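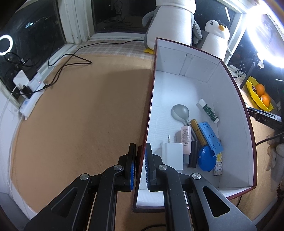
Small household items in an open box, ready to be sorted.

About Hindon

Hindon is a home organizing service for families, students and older adults who need help putting a room, a closet or a whole apartment in order. The company was established by Irena Jasińska and Halldóra Eyvindsson, who had worked together for several years in residential moving and saw how many boxes were carried from one address to the next without ever being opened. Our office is in the Jistham building, on the second floor, and clients are welcome to visit by appointment.

Our Work

The greater part of our work concerns small things. Furniture usually has a place already. Glue sticks, chargers, lotion bottles, combs and stray spoons do not, and they collect on desks, window sills and floors until they are put into a box together. Our organizers begin with that box. Each item is taken out, shown to the client and assigned to one of four groups: keep in this room, move to another room, give away, or discard. No item leaves the home without the client's consent.

Boxes with a light interior are preferred for sorting, as small pieces are easier to find in them. Cardboard dividers are kept with the box and put back once the groups have been settled. Toiletries are stored upright and apart from stationery. Chargers are labeled with the name of the device they serve. Plush toys and blankets are handled last and are never packed under anything heavy.

Our Staff

Hindon employs 34 organizers, all of whom complete a training period of 300 hours before they lead a visit. Training is directed by Percy Llanos. Brynhildur Ingvarsson is responsible for scheduling and client relations, and Baldur Nørgaard oversees our student program, which begins each September with the return to the dormitories and continues through the academic year.

In the past year our staff completed over 176 home visits. A standard visit lasts half a day – larger homes are arranged as a series of visits with the same organizer.

The Dvorak Room

Clients who prefer to sort away from home may reserve the Dvorak Room at our office. It has long tables, shelving and a supply of boxes in seven sizes. Boxes may be left there overnight between appointments.

Contacting Us

Requests for a first consultation may be made by telephone or in person at the front desk. The consultation is free of charge, and a written estimate is provided before any work is scheduled.

Page revised April 2025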